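Robot Manipulation Laboratory, Course Handout
Unit 4: Reading a failure in the peg task

Before you come to the lab, please read this handout until the end. It is longer than the handout for Unit 3, but you will need all of it for the report.

4.1 What happened

In May we ran a policy for the task "put the peg on the target" on the course simulator. The policy was trained by the students of the previous group and it had a good result in their report. We ran it again for 200 episodes, with the same task file, and we obtained a result that was much worse. In many episodes the arm went down with closed fingers, touched the table beside the peg, and continued to push. The simulator stopped these episodes with a contact force error. In other episodes the arm did not go down at all and waited over the table until the time limit.

The first opinion in the class was that the policy was bad. This opinion was wrong, and the purpose of this unit is to understand why it was wrong and how you can find such a fault by yourselves.

4.2 The setup

The task has one arm, one table, one peg and one target. The target is flat and has no collision body, so the peg can lie on it without any problem. At the start of each episode the peg and the target get new positions on the table. The peg also gets a new angle. The arm always begins from the home position, with the gripper over the back part of the table.

The policy gets two kinds of input: the joint values of the arm, and the pose of the peg. It does not get the camera picture. The camera is only for us, so that we can look at the episode afterwards. Please remember this point, because some students write in the report that "the robot did not see the peg". In this task the robot does not see anything. 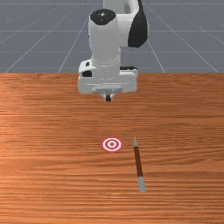
Figure 4.1. Peg task in the simulator: gripper closed above the table, peg lying to the right of the target.

Look at the figure and ask first what the policy must do. It must come forward from the place where the gripper hangs, open the fingers, turn the wrist to agree with the angle of the peg, and only then go down. If the angle is wrong by a quarter turn, the fingers will come down along the peg and not across it. The peg is long and thin, so in one direction the grasp is easy and in the other direction it is impossible.

4.3 The log

The log of one episode has 3,207 lines, and you should not read all of them. Start from the end. Find the line where the contact force goes over the limit, then go back to the last line where the gripper command changed. In the failed episodes you will notice that the gripper command did not change even one time. The policy never asked to open the fingers.

Now compare the peg pose in the log with the peg pose in the picture from the same step. The position agrees. The angle does not agree. When the peg lies almost front to back on the table, the log says that it lies from left to right.

4.4 The cause

The fault was in the conversion of the angle. The old version of our simulator package, Ostero, measured the peg angle from the x axis of the table. The new version measures it from the y axis. The release notes contain this change, but we did not read them with enough attention when we made the update. The policy was trained with the old convention and it received values from the new one.

For the policy, this was a peg which it almost never met in training. It answered with actions that have no sense for us. Closed fingers and slow pushing are typical when the input is far from the training data, but they are not proof of it. A broken gripper channel can give the same behavior, therefore you must check both.

4.5 Why it is a safety matter

In simulation the table does not break. On the real arm in the Tambunan room the same commands would press the closed fingers into the table with the full force which the controller permits. The force limit on the real arm was set higher than in the simulator, and this was our second mistake. Both limits are now the same.

From this semester, the following rules are valid for each group:

Write the angle convention in the first line of the task file.
After any update, replay one recorded episode and compare the poses before you run a policy.
Do not copy a policy to the real arm if the force error appeared in any simulated episode that you did not explain.
During the first run on the real arm, one student keeps a hand on the emergency stop and does no other work.

4.6 Work for the report

Take the three log files from the course folder Flistthorpe. One of them has the angle fault, one has a broken gripper channel, and one has no fault. Decide which is which and show the lines that support your decision. A picture alone is not accepted as evidence, but you may use it together with the log.

Groups who work with the Graltska gripper model should note that its open and close values are reversed. Check this before you write that the channel is broken.

The report is two pages at most, without the log. Please upload it before 4 p.m. on the day of the next lab.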